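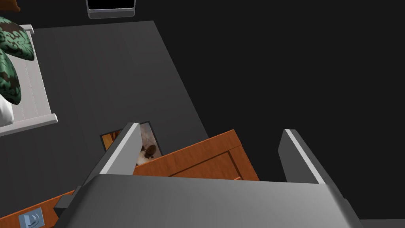

Tegan Doolan wrote back to ask why I'd spent the whole of last month's newsletter on tomatoes when it was nearly time to save the beans, and didn't I know that a bean is the easiest seed in the garden to keep? Well, yes, I do know, and she's quite right to tell me off. So it's beans this month, and I'm delighted, as I could talk about them until the kettle boils dry.

October is when it all comes together up here. The leaves have gone yellow and tatty, the poles are leaning, and hanging among the mess are the pods you missed in August. Most people pull the lot down and put it on the heap. Please don't! Those fat, ugly, rattly pods are next year's row, and probably the year after's as well.

French beans are the place to start. The flowers mostly pollinate themselves before they've even opened properly, so the seed you save will nearly always grow into the same bean you had this year. I leave a couple of metres between varieties and have had very few surprises. Runner beans are another matter. Bees adore them and carry pollen all over the site, so if your neighbour is growing a white-flowered one and you're growing a red, you may get a bit of both. I don't mind this at all – some of my best runners are mongrels – but if you have an old family variety you want to keep as it is, you'll need some distance from everyone else's, or a very understanding neighbour.

Broad beans cross too, by the way. I found this out with a tall crimson-flowered one I was terribly proud of. Two years later it was neither tall nor crimson.

Which plants to save from? The good ones, which sounds obvious until you're standing there in September wanting your supper. It's very tempting to eat from the best plants and save whatever is left on the sad ones at the end. Try to do it the other way round. I tie a scrap of wool on the plants I like in July, when they're cropping well and looking healthy, and then I leave those alone. Save from several plants if you can. With runners I like to use 20 or more, which keeps the line strong, and I know that's a lot for a small plot. Share it out with a friend and mix your seed together at the end.

Let the pods go papery on the plant. They should be pale and crisp, and the seeds should rattle when you shake them. If we get one of those dripping autumns (and when do we not?), pull up whole plants and hang them upside down in a shed or porch with the air moving round them. The seeds carry on drawing what they need from the stems for a while, and they'll finish off nicely. What you don't want is pods sitting in a plastic bag. I lost a year's worth of Skodach that way, a lovely flat climbing bean with purple streaks, and only got it back thanks to Fedir Harasym, who had kept some of mine from the swap.

Then comes the podding, and oh, it's a treat. Seven o'clock, radio on, a big bowl in your lap. I never get tired of opening a dull brown pod and finding those shiny speckled things inside. Tarkska is my favourite for looks – cream on one side and a deep maroon on the other, as if someone had dipped it. Throw out anything shrivelled, split, mouldy or with a neat round hole in it. The hole means bean weevil, and you really don't want to keep those.

Spread the good ones out on a tray or in a shallow wooden drawer, in one layer, somewhere airy and out of the sun. Give them a stir when you go past. Leave them for a few weeks, longer if the house is damp. To test them, bite one gently, or if you're fond of your teeth, hit one with a hammer. A dry bean shatters. One that squashes needs more time.

Once they're dry I put mine in a jar in the freezer for a few days to deal with any weevils, then let the jar come back to room temperature before I open the lid. After that it's paper envelopes, with the name and year written on before the beans go in. Before! I have a packet in the cupboard marked "nice one from Usuga" and I still don't know what it is. I sow a few every spring and they're always very good, so perhaps it doesn't matter.

Kept cool and dry, bean seed will last three or four years without trouble, and often longer. If you're not sure of an old packet, fold ten seeds in damp kitchen paper, keep them warm and see how many have sprouted after a week or so. Fewer than half, and I'd sow thickly and save fresh seed that same summer.

A few odds and ends. Fedir has asked me to say that the Flukton swap table will have 19 kinds of climbing bean on it this time, up from last year, and that he would dearly love someone to bring a decent dwarf yellow. Envelopes are provided, and you don't need to bring seed to take some home. Children are very welcome, and they tend to make straight for the biggest runner beans, so keep an eye on the littlest ones, as raw beans aren't for eating.

And Tegan, I'm keeping back a packet of Tarkska for you. Sow them in May, not a day sooner, and give them tall poles. They'll want every inch.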